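Flarnau List > Home > Archive > Threads > Search > Log in
3 min read

Subject: Re: Snack bags in the supply area

Hi all,

I've been meaning to answer this since it landed, and then I spent the whole evening tidying and figured I might as well write while it's fresh. The earlier message said:

> We moved to the new place in Umberg and the candy bags are
> everywhere. They slide off whatever I put them on, and they
> end up mixed in with the cables. Does anyone keep snacks and
> supplies in the same corner without going crazy?

I do, more or less! Ours are those shiny blue bags with the fruit printed all over them, and the film is so slick that a neat pile lasts maybe a day. I used to squash them to get more on the shelf, but then they come out looking like this and no one wants the crumpled one: 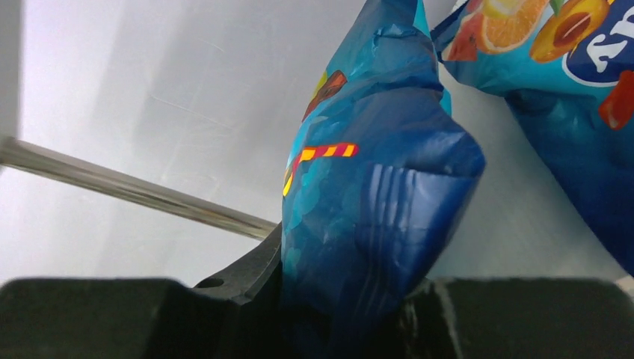 Should the bags stand up or lie flat? Flat, with the fullest one on the bottom, and never more than 3 high or the whole pile goes for a walk.

The other thing that helped was giving them a patch of their own. I put a flowered covering down (peach blossoms, gray ferns, my aunt would have loved it) and the rule at our place is that candy stays at one side and tools and cords stay out of it. I got the covering from Balaskas back when they were clearing out the odds and ends, 14 dollars, and I wish I'd bought two.
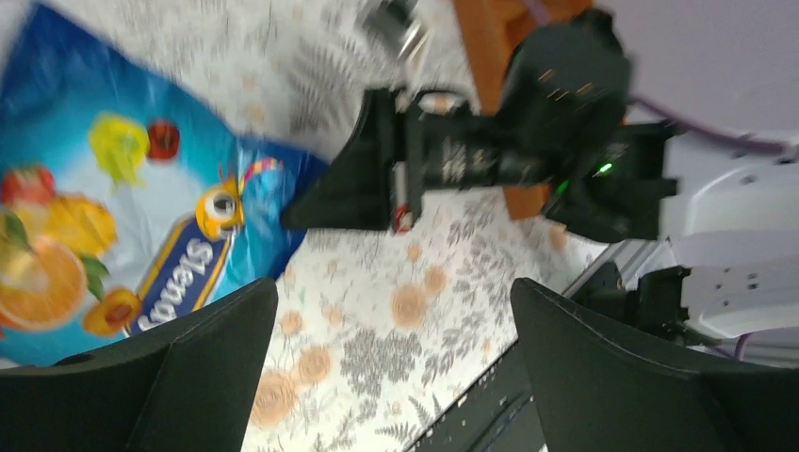

Blue fruit bag on the flowered cloth.

I did try a bin first, one of the deep ones from the Fustham catalog. Terrible idea for bags. You can't see what's at the bottom, so you keep buying more, and at one point we had 26 bags of the same stuff (I counted because I was doing the inventory and got annoyed). A bare white surface is better than a bin, but they do skate around on it.
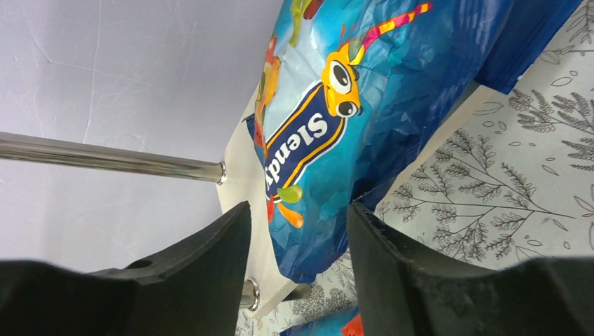
Balaskas wrote back when I asked about this and said a strip of rubber shelf liner under the bottom bag is all it takes, and to buy it by the roll instead of the precut squares. I haven't gotten to that yet. It's on the list for November, along with a proper label for each shelf.

Now, cords. I am much worse about cords than about candy, so take this for what it's worth. Mine used to live in one big knot.
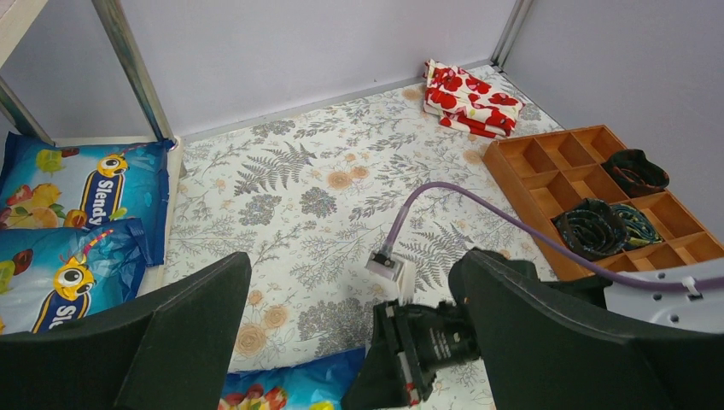
What I go by these days is that anything with a plug gets put away before the snacks do, because a cord left out will end up under a bag and then you're pulling the pile down to get at it. I like a wooden organizer with compartments for the little stuff, but it only works if the cords aren't lying over it, like that thin purple one draped across the lower part. Coil it, twist tie, into a compartment, done. Then stack the blue bags over on the left, well away from it all.

If anybody wants the shelf measurements from our place I can dig them up. And if you have a spare roll of liner, I'll trade you candy for it. We have plenty.

> Also, is the Umberg swap shelf still going? I have a box of
> jars to get rid of.

Still going as far as I know, same spot by the side door. Take the lids off first, they've been picky about that.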